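Search this site Search

Recording demonstrations with the hand-held grippers

Last updated July 6, 2025

This page is for anyone collecting demonstrations at the Flernar bench with the two-handed Skodard set. It assumes the grippers are charged and paired with the recorder. If they aren't, do the pairing page first and come back.

A demonstration is one complete go at the task, from open and empty to open and empty. The policy learns from what the wrist cameras see and how wide the fingers are at each moment, so most of the advice below is about those two things.

1. Check the fingers and the view

Start the recorder in preview mode. Hold each gripper over a plain bit of surface, let the trigger out fully and look at the picture on the laptop. You want both fingers in the lower part of the view with a clear gap between them.

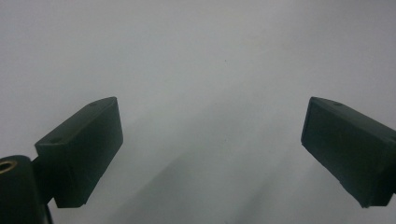
If one finger sits much higher than the other, the camera mount has slipped. Loosen the two mount screws, straighten it and tighten again by hand. Don't use the long driver, as it strips the inserts. Then squeeze the trigger to the stop. The width reading should drop to zero and go back to the same open value each time. A reading that wanders by more than a couple of units means the gripper needs recalibrating under Tools > Width.

2. Set out the object

Put one object on the table and leave space on both sides for your hands. For the snack bag task, turn the bag a little between takes and change where you put it. If every take starts from the same spot, the Dollum arms will only ever reach for that spot.

Soft packaging needs a bit more care than boxes. Bring the fingers in slowly at the end and close on a fold if there is one. Either hand may go first, but keep to the order written on the task card for the whole batch.

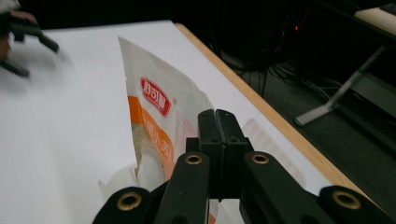
3. Record the take

Press the left thumb button and wait for the beep. Move at the pace you would use to pass somebody a full cup. A take normally lasts 12 seconds, and anything over 37 is rejected by the checker.

Try to keep both cameras pointing at the work. Quick swings blur the picture and the tracking can drop out. If you fumble a grasp, carry on and recover, then tag the take "retry". Gizella Kelemen goes through those separately and keeps a fair number of them.

When the task is done, open both grippers fully and hold still until the second beep. People tend to lower their arms too soon, and the end of the take is lost. 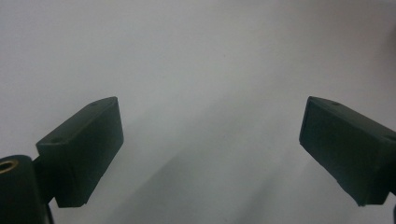 Press the button again to save. The take number goes up by one on the laptop. If it doesn't, the card is probably full, and you should swap it before doing anything else.

4. Check the batch

Stop after 17 takes and play back the first and the last. Look for these:

- fingers visible in both views all the way through
- width trace smooth, with no flat stretches while the trigger was moving
- left and right recordings the same length

Delete bad takes from the recorder menu only. Removing the files by hand upsets the index, and Watkins will refuse the upload.

5. Upload

Plug the recorder into the bench network and choose Send to Watkins. The snack bag set is due in August and the target is 2,000 takes, shared between both benches. Write your initials and the gripper pair number in the notes box. Leave the grippers on the charger with the triggers released.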